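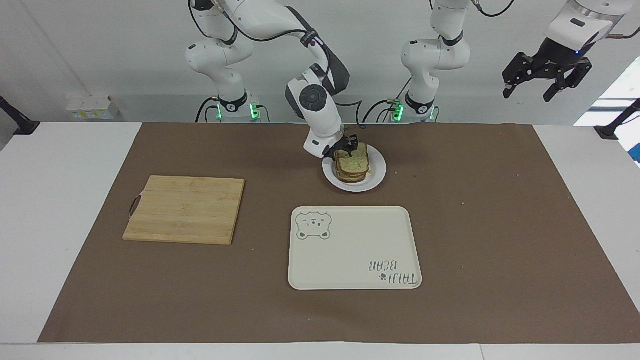
Toast should be eaten standing up, within a minute of leaving the toaster, and anyone who piles it on a plate deserves what they get, according to Deirdre Kavanagh of Flanagan Street. Her letter reached the Rivville library in June and has drawn 13 replies so far, most of them longer than the original.

The quarrel began with the library's Saturday-style breakfast – held, for reasons of parking, at four in the afternoon – where nearly 200 slices went out stacked on round white plates. Stackers say a pile keeps the middle slices warm. Kavanagh says it keeps them damp, and that a rack costs less than a sandwich.

Padmavathi Iyengar wrote in to defend the stack, provided it goes no higher than the jam jar. She also asked that people cut their bread on a board and leave the crumbs there, a request that pleased both camps and will probably be ignored by both.

The next breakfast is at the Clolley Hall. Racks and plates will be set out at opposite ends of the room, with the butter in between.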